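La vivienda asesorada

Llevo tres meses intentando comprar un piso en Cerham y ya he recibido más consejos que llamadas del banco. El último me lo dio una orientadora de vivienda muy amable, en un curso gratuito, con café de termo y carpeta de cartón. Aprendí a distinguir un tipo fijo de uno variable. Aprendí también que con mi sueldo daba lo mismo.

No tengo nada contra los cursos para compradores primerizos. Al contrario, ojalá me hubieran explicado en el instituto lo que es una tasación. Lo que me cansa es la fe municipal en que el problema de la vivienda se arregla con fotocopias. Gelten, la entidad que los imparte aquí y en Didville, presume en su boletín de febrero de 2021 de haber formado a 509 familias en el último ejercicio. De esas, compraron 20. El boletín llama a esto «un cambio de mentalidad».

Mi mentalidad, lo confieso, ha cambiado mucho. Antes creía que ahorrar consistía en no gastar. Ahora tengo una hoja de cálculo donde figura el jabón.
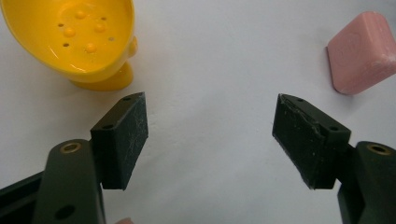

Agnese Kivi me escribió, cuando publiqué una primera versión de estas quejas, que yo era injusto: a ella el curso le evitó firmar una hipoteca con tres seguros que no necesitaba, y solo por eso habría pagado la matrícula, de haberla. Tiene razón. Un buen asesor vale lo que pesa en cláusulas abusivas detectadas.

Pero el ahorro de Agnese no construye nada. En el solar de Majumder caben, según el propio ayuntamiento, 262 viviendas protegidas. Se anunciaron un octubre, con maqueta y canapés, y allí siguen creciendo unos hinojos espléndidos. Cada vez que alguien pregunta por ellas en el pleno, se aprueba otra partida para talleres. La última, de alrededor de 300 horas lectivas. Si los hinojos pagaran comunidad, ya tendríamos ascensor.

Propongo algo modesto: que por cada módulo de «Planifica tu futuro hogar» se ponga un ladrillo. De los de verdad, en el solar. Iríamos despacio, pero el alumnado podría ir a verlo en la excursión de fin de curso.

Mientras tanto, me he apuntado al nivel avanzado. Empieza el mes que viene y dan carpeta nueva.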